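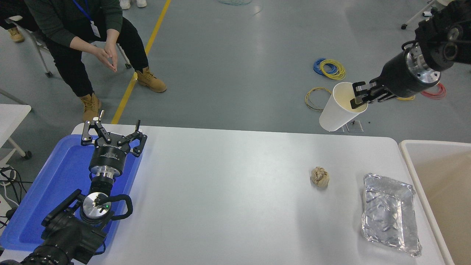

Notebook, Szulc bench, July
Entry by Wanda Szczepańska
Subject: grasp planner, rim candidates on thin-walled objects

Purpose. To determine whether the revised candidate scoring in Ditov may replace the old scoring for the table-clearing task. The old version ranked every candidate by contact area alone, so it preferred to close across the body of a paper cup. The revised version adds a term for wall stiffness and admits rim grasps, with one finger inside the cup and one outside.

Setup. Two arms, common base frame, blue tray at the left end of the table. Object set for this task: paper cup, crumpled paper, aluminum foil. Planner and controller run on separate machines; Ongate carries the messages between them. Hand-eye calibration was repeated before the session and the result saved under the usual name. The previous file has been kept.

Changes since the last entry
1. Sampling budget raised to 3,000 candidates per object.
2. Collision check now includes the inside surface of open containers. It was formerly treated as solid, which removed every rim candidate before scoring.
3. Closing force for the "thin" class set to 6 N.
4. Idle arm holds open over the tray while the other arm has an object. The coordinator releases it only on a confirmed grasp state.

Observations. With the cup on its side, the right arm takes it by the rim and lifts it with the opening toward the gripper. Rim candidates fill the first 5 places in the ranking for this pose, where the old scoring had none. The point cloud of the inner wall is sparse at the lower lip, and the fitted cylinder comes out slightly short. This has not affected the grasp, but it does affect the release height, which is computed from the same fit.

The paper ball is handled by the generic top grasp and requires no change. The foil remains a problem. Depth returns on the creases are inconsistent from one capture to the next, and the segmentation divides the sheet into 2 objects when the head is tilted down. The planner then proposes a separate grasp for each part. Merging by proximity corrects the foil but also joins the paper ball to it when they are placed close together, so the merge has been left off.

Timing. The larger candidate set is slower, as expected. Most of the added time is spent in the collision check and very little in scoring. Early rejection by approach angle should recover a good part of it – the angle is already computed and simply not used at that stage.

Fault. The coordinator once held the left arm in its waiting state after the right gripper had reported a closed and stable grasp. The log shows that the confirmation was sent and received, then discarded as stale. The clocks on the two machines had drifted apart. Plavirport reported the state correctly throughout, so the fault is in our timestamp comparison. A sequence number would be preferable to a time window.

Decision. Revised scoring to be merged for the cup class only. Foil stays on the old path until the segmentation has been corrected.

To do
– Replace the stale-message test with sequence numbers.
– Move the approach-angle filter ahead of the collision check.
– Compute release height from the measured rim, with the fitted cylinder as fallback.
– Record foil captures at several head tilts for the segmentation work.
– Update the force table in the shared configuration; the bench copy is currently ahead of it.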